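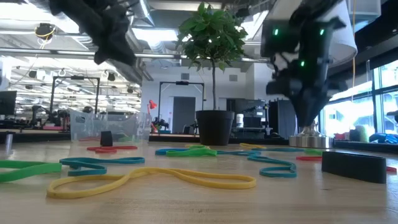
Rubber bands on the tabletop, a yellow one nearest.

Hello everyone, and thank you Rosalinda for getting the ball rolling on the lake house. I've had a cup of tea and a good think, so bear with me.

Rosalinda Calimlim wrote:
> Has anyone stayed at the Lumbao cottages lately? We're
> looking at October, two families plus my mum, who
> can't manage stairs. Is Stasitz any better for kids?

We had the end cottage at Lumbao for a week and would go back tomorrow. It's all on one level apart from a small step at the laundry door, so your mum should be comfortable. The total came to $1,372 with linen, and the beds were lovely – even the sofa bed, which I'd been dreading! 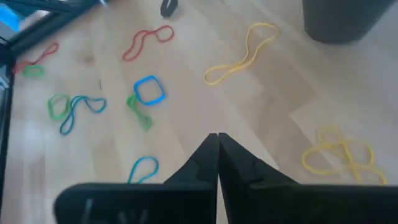 How far is it from the cottages to the water?
Allow 3 minutes on foot by the gravel path, a little longer if you're hauling an esky.

Stasitz is prettier, I'll grant you, and the kids' pool is a winner, but you park at the bottom and lug everything up. Nestor Cabrera took his lot there and they were quite happy once they'd unpacked.

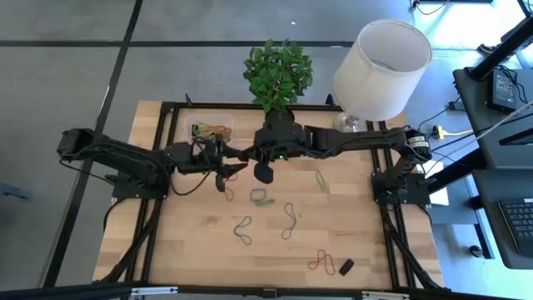
When do we have to pay the balance?
The balance is due 30 days before arrival, and the deposit comes off the total.

Do ask for the cottage with the covered verandah. We had four wet afternoons and would have gone a bit potty without it. There's a decent bakery on the Plurholm road too, open from 7 am, and the neighbours at the general store sell firewood by the bag. 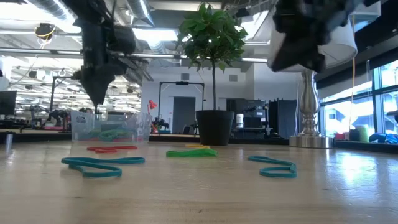 Issue 4

Suqin Fu has the key-safe instructions from our stay, if you'd like to see how check-in works. Give my love to your mum, and let me know which way you're leaning.

Cheers,
Nimal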